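**Lullau, 18/02/2020** - The Riquelme Institute has opened a research program on replacing petroleum-based packaging film with film cast from cassava starch. The program is led by Iara Cisternas, an anthropologist of industry, with Damián Espinoza directing the materials laboratory. It runs for four years.

The laboratory work covers film casting, tensile testing and water vapor transmission. The field work covers the people who grow, mill and buy the starch. Cisternas and two doctoral researchers will conduct interviews at mills in the Tuvitz valley, where 652 registered growers supply starch to the food and paper trades.

"Most published work on starch film begins at the reactor," said Cisternas. "We begin at the mill gate, with moisture deductions and payment terms. Those set the grade of starch that reaches the laboratory."

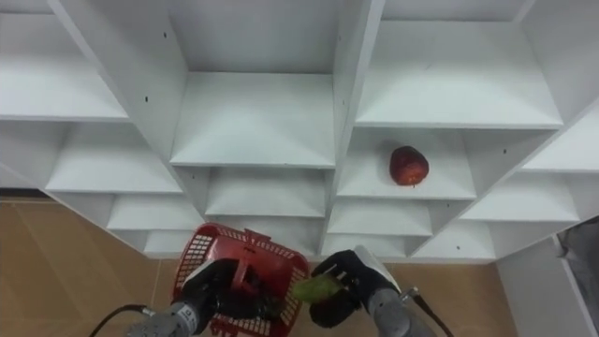
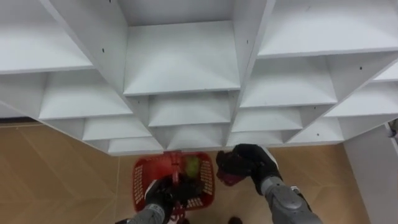 The baseline formulation uses glycerol as plasticizer. Film is cast at a nominal thickness of 50 microns and conditioned before testing. A batch of 554 specimens was prepared in November to establish variation between mills. Results will be released as a data set, with starch source, harvest period and drying method recorded for each specimen.

Clukbridge, a converter of flexible packaging, will provide access to a pilot line and to its purchasing staff. The company has no right of review over publications. Octavio Cabral, technical manager at Clukbridge, said the main open question for converters is seal strength after storage in humid conditions - an area in which the existing test methods were written for polyethylene.

Interview transcripts will be held by the institute under restricted access. Growers and mill staff may withdraw their statements at any point before publication.

**Contact:** Iara Sosa, Research Communications, Riquelme Institute, Lullau. Requests for the test protocol should be addressed to Damián Espinoza at the materials laboratory.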